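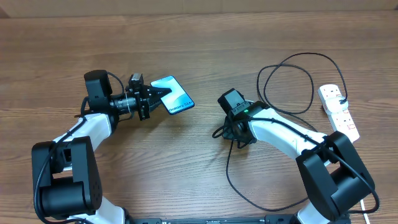 Nun also wieder eine Erfolgsquote. Die Gruppe um Nawal Abdelaziz hat ihr Verfahren Stinduva mit 400 vorgemachten Übergaben trainiert, zwei Arme, ein Tisch, ein Smartphone, und meldet nach 100 Versuchen ein Ergebnis, das fast makellos klingt. Ich bin nicht überzeugt.

Getestet wurde mit demselben Gerät, auf derselben Platte, im selben Licht. Was lernt ein Netz daraus? Vielleicht das Greifen, vielleicht bloß diesen Tisch. Essam Farouk nennt das in seiner Replik eine Frage der Datenmenge und verspricht für September 1671 Demonstrationen – als würde mehr vom Gleichen den Einwand entkräften. Ein anderes Telefon mit matter Hülle, eine dunkle Unterlage, ein fremdes Labor: Das wäre ein Test. Bis dahin lese ich die Zahl als Auskunft über einen Aufbau in Prukstead.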